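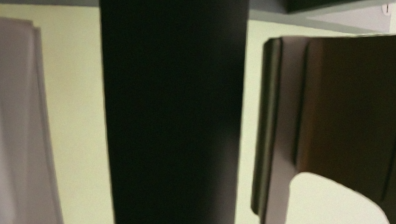
Seeing past your own hand: camera weighting for two-arm rod tasks
Speaker notes, Estomia project

Opening

Good morning. I'll talk for twenty minutes or a bit less and leave the rest for questions. The work is on Estomia, our method for deciding how much a two-arm policy should trust each of its cameras from one moment to the next. Everything I report is in simulation. We have no hardware results yet and I'll come back to that at the end.

The problem first. We give the policy one room camera and a camera at each wrist. The wrist views are there for the last few centimetres of a grasp. In a lot of our tasks, those last few centimetres are when the wrist view gets worst. The object gets close, or part of the robot gets in the way, and most of what the network receives is a flat dark area. The policy treats it like any other input.

(Pause. Ask who has trained with wrist cameras. Usually half the room.)

What a blocked view still contains
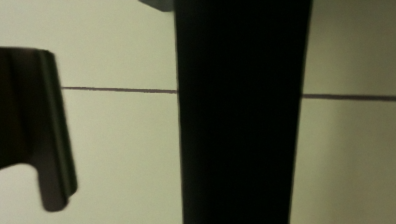

Our first idea was a simple threshold: measure how much of the wrist image is blocked, and drop the camera once it passes a set level. It did badly, and it took us a while to work out the reason. A blocked view can still carry good position information. The black bar here covers a third of the width and has no markings to track, but behind it there's a thin seam in the pale surface, and you can pick it up again on the right-hand side, slightly lower down. The policy can use a line like that to tell how the wrist is tilted. A threshold on covered area throws it away. There's also a soft shadow on the right, and early versions of our model reacted to shadows like that as if they were edges of an object.

So the question changed. We stopped asking how much of the image is covered and started asking how well the image predicts the next motion of the arm.

The method

Each camera gets its own small encoder. Next to it sits a second head that tries to predict the change in wrist pose over the next 16 control steps, from that camera alone. During training we know the true answer, so we know the error. At run time we don't, so a third head learns to estimate the error from the image features. The estimated error sets the weight on that camera when the features are combined.

A few details people ask about:

The weights are smoothed over time. Without smoothing they flicker and the arms shake.

No camera ever goes to zero. We keep a small floor on every weight. When we took the floor out, the policy sometimes locked onto the room view and never went back to the wrists.

The two wrists are handled separately. One can be fully trusted while the other is nearly ignored.
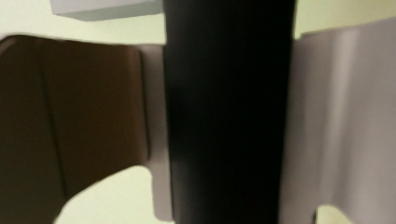
The Ostwood task set

Training and testing both use Ostwood, a set of simulated room tasks we built on the Urkumis simulator. There are 20 tasks. Most involve something long and plain that has to be found, gripped and held level. We chose dark, matte objects on purpose for many of them. Shiny or labelled objects give the encoder too much help, and we wanted the hard case.

Evaluation was 2650 episodes. In 1089 of them, at least one wrist camera was rated unreliable by our error measure during the grasp itself. I'll call those the hard episodes. Most of the interesting differences are in that group. On the others, Estomia and the plain baseline are close enough that I wouldn't argue for one over the other.

Rod task 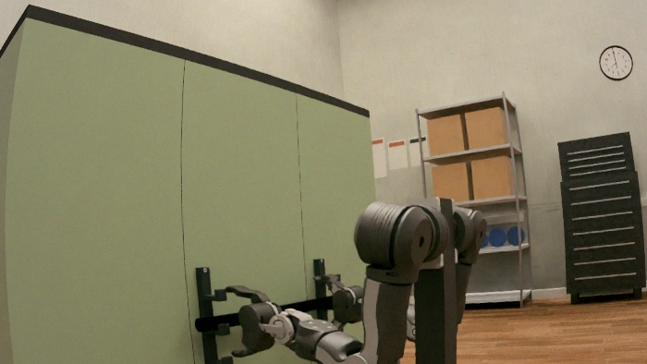
Two-arm grasps on a fixed rod are the case I'd most like you to remember. The arms don't need to move far, but they have to agree on where the rod is, and a small error at one end shows up as a sideways push at the other. Look at the rod running between the two black uprights on the front of the green cabinet. The nearer arm has its gripper curled around it by the left upright, and the smaller dark gripper is close to the rod near the right one. From the room you can judge the whole length at once. The cost is that the nearer arm partly hides the second arm, so the room camera has its own blind spot. A fixed rule that says "trust the room view when in doubt" fails on layouts like this one.

With Estomia, the room view carries most of the weight on the approach. The wrist weights come up late, one at a time, and whichever wrist has a usable background line comes up first. We didn't design that ordering in.

(If short on time, skip the next section.)

Comparison with Lahtinen

Lahtinen is our older baseline. It uses the same encoders and the same data, with equal weights on all cameras. Its typical failure on the rod task is a late sideways drift in one gripper, after a good approach. Estomia still does this, less often. Its own typical failure is hesitation – the weights change slowly, the arm waits, and the episode times out. More smoothing makes the hesitation worse and less smoothing brings the shaking back. We picked a middle setting by hand and I'm not very happy with it.

Limits

The error estimate is only as good as the range of views in training. Move a wrist camera by a few degrees and it becomes overconfident.

The simulated blur and grain are fixed. Real sensors will vary more.

We tested rigid objects only. Cables and cloth are next.

The hardware trial is planned for May, starting with the rod task and one arm. If that goes well we add the second arm with the weights trained in simulation, without retraining – I expect the smoothing setting will need to change.

Questions

Likely ones: why not add more cameras (we tried one more room camera, it helped the approach and did nothing for the grasp), and how much the extra heads cost at run time (very little, the encoders take most of it). If someone asks for the task files, tell them Ostwood goes up with the paper and to leave an address at the desk.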